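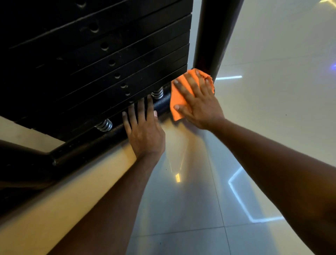

Keeping a home gym nice (without giving up your Sunday lie-in)

My sister Manee says I clean things that don't need cleaning, and she may well be right, but a garage full of exercise kit does gather an awful lot of fluff, and I do like to walk in of a morning and not sneeze!

Start with the dust
Go round with a dry cloth before any water comes near the metal – damp dust turns to a sort of grey paste, and then you're at it twice as long. An old paintbrush is lovely for gaps and corners. Take the pin out and put it in your pocket, not on the floor, or you'll be hunting for it at teatime like I was.

Frames and feet
A drop of washing-up liquid in warm water does for painted tubing. Wring the cloth out hard, wipe one length at a time, and hold the bar with your free hand so nothing slides about on tiles. Don't forget the end caps, where the mop always leaves its tidemark.

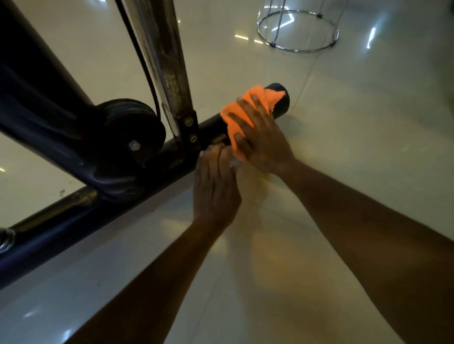 Seats and mats
Same soapy water, then a rinse, then a towel. Leave mats hanging over a door for 20 minutes before rolling them up (longer in winter, bless them). I've gone off the scented sprays, as they made our bench so slippery that my neighbour Thongchai nearly went off the end of it.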